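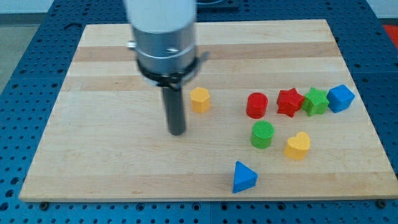 Coloured wooden blocks on a maple board.

LELENBRIDGE, August — Lelenbridge Toy Library has turned down an offer from the retailer Grumard to put "brain-boosting" labels on its 1302 toys. Grumard says the labels help parents choose. The library asked for the evidence and got a leaflet of 5 pages, mostly pictures.

"It may be true — we'd like to see it first," said manager Wagner Batista. "A block is a block."

Loans stay free for under-fives. The library opens at 10 am.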